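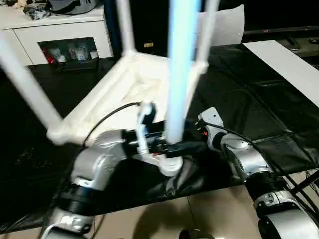 A white plastic stool, upside down, with two robot arms.

Chapter 7
Press Credentials and the Right to Be in the Room

Key terms: accreditation, issuing authority, pool reporting, viewpoint discrimination, revocation, notice, appeal

7.1 A pass is refused

In July the city council of Brodden changed the way it hands out press passes. Until then, anyone who reported on the council could write to the clerk's office, give the name of an outlet, and pick up a pass at the front desk. The new rules asked for more. Applicants had to show that they worked for a news organization with a paid staff, that they had published at least 16 stories on city business in the past year, and that they had not been "the subject of a conduct complaint." The rules did not say who could make such a complaint or who would decide whether it was true.

Ritva Nieminen had covered the council for six years. For most of that time she worked for the Rantala Courier, a daily paper. When the Courier closed its Brodden office she started a newsletter of her own, which by that summer had 2,602 paying subscribers. She wrote it by herself and had no staff. Her application was turned down in a letter two sentences long. The first sentence said she did not meet the requirements. The second thanked her for her interest in city government.

Nieminen could still attend council meetings. These were open to the public, and she sat in the gallery with everyone else. What she lost was access to the weekly briefing held by the mayor's staff, the press table with its power outlets and clear view of the speakers, and the email list through which the city sent out budget papers a day ahead of each vote. Reporters with passes could have a story ready when the vote was taken. Nieminen got the papers when the public did, at 5 p.m. on the day of the meeting.

She asked the clerk which requirement she had failed to meet. The clerk replied that the office did not discuss individual applications.

We will return to the Brodden case several times in this chapter. It involves no arrest, no seized notebook, and no court order against publishing. It is a small administrative decision of the kind that local governments make often, and it raises most of the questions that come up when officials decide who counts as the press.

7.2 What a credential does

A press credential is a document that gives its holder some form of access that the general public does not have. It may be a plastic card worn around the neck, a name on a list kept by a guard, or a login for a website. Credentials differ a great deal in what they allow, and students should get into the habit of asking three things about any credential they read about. Who issues it? What does it open? What happens to a reporter who does not have one?

The issuing authority is often a government office such as a legislature, a police department, or a court. In some places the government leaves the job to an association of reporters, which sets its own standards and hears its own disputes. Private groups issue credentials too. A sports league or the organizer of a trade show may admit or refuse reporters on grounds that would cause legal trouble for a city council, since a private host is usually not bound by constitutional limits on government.

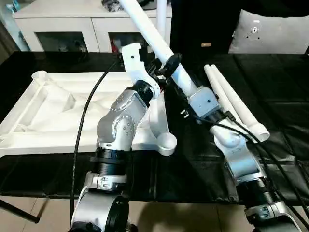
The second question, about what the credential opens, is easy to overlook. Some passes only save time, letting the holder skip a line. Others are the only way in. A police pass that allows a reporter to cross a fire line may decide whether the public gets an independent account of the fire at all. As a rule, the more a credential controls, the more carefully the process for granting it should be examined.

It is also important to keep the credential apart from the right to report. In a country with legal protection for free expression, nobody needs a pass to publish. A person with no credential may interview people, read public records, and print what he or she finds. Officials sometimes speak as though the pass were a license, and reporters who have held one for years may come to think of it that way themselves. Section 7.5 looks at countries where journalists are in fact licensed, and where working without a license is an offense.

7.3 Why officials limit access

Rooms have walls. The briefing room in Brodden seats 40, and on the day of the annual budget statement nearly 100 people have asked to come in. Some way of choosing among them is needed, and a system of credentials is one way. Others include a first-come line, a lottery, and pool reporting, in which a few reporters attend and share their notes and recordings with the rest.

Safety is a second reason. Courts have generally accepted that officials may check the identity of people who will be close to a head of government or inside a secure building. The checks are supposed to be tied to the risk. A criminal background check may make sense for a reporter who travels with a prime minister, and much less sense for one who covers a library board.

A third reason is given less openly. Credentials can be used to reward friendly coverage and punish the other kind. When access is granted or denied on the basis of what a reporter has written, the practice is called viewpoint discrimination. It is hard to prove. A refusal letter seldom mentions the stories that annoyed the mayor, and vague standards such as "conduct" or "professionalism" leave room for several explanations.

Teemu Valtonen, who edited the Iltham Record while that city was rewriting its own rules, kept his pass throughout the dispute there. He nevertheless filed a written objection on behalf of two freelancers who lost theirs. "If the standard is whatever the press office says it is, then my pass isn't worth much either," he wrote. Iltham later agreed to state its reasons in every refusal and to allow an appeal to an officer outside the press office.

Those two steps, notice and appeal, are the subject of the next section. Before reading it, look again at the three requirements in the Brodden rules and note which of them a reporter could check for herself before applying.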